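How Does a Robot Arm Learn to Pick Things Up?

You learned to hold a spoon by trying, over and over, when you were very small. A robot arm can learn by trying too. It needs a lot of tries, and each one has to be saved. A saved try is called an example.

At the Skurkix workshop, Howard Entwistle looks after a project called Horkilus. The arm works over a grey tray with sloped sides. The slopes help things slide back to the middle, where the arm can reach them.
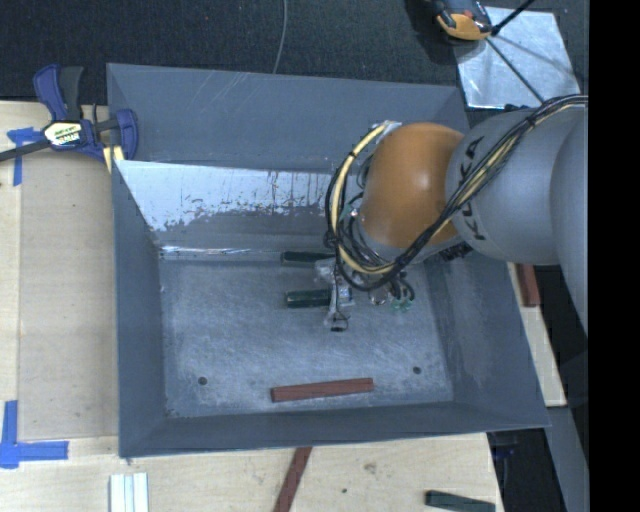

Does a try count if the robot drops the stick?

It counts just as much as a good one. A learning program needs to see misses as well as grabs, so it can work out what makes them different.

What gets saved

Each example has two main parts. One is a set of pictures from a camera that stays in the same spot. The other is a list of numbers that says where every joint of the arm was. The Horkilus arm has 7 joints, so that list is long.

By December the team had saved 521 tries. Howard checked them all and kept 488. The rest had parts missing.

In this picture a reddish-brown stick is lying on the floor of the tray, and the gripper is over the tray with its two dark green fingers pointing left. 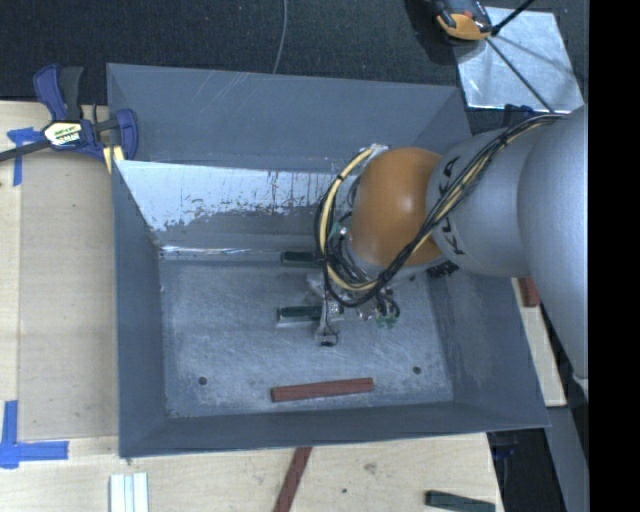 Try it yourself

Put a pencil in a baking dish. Close one eye and pick it up 16 times, using only your thumb and one finger. Write down each grab and each miss. Your list is a small set of examples.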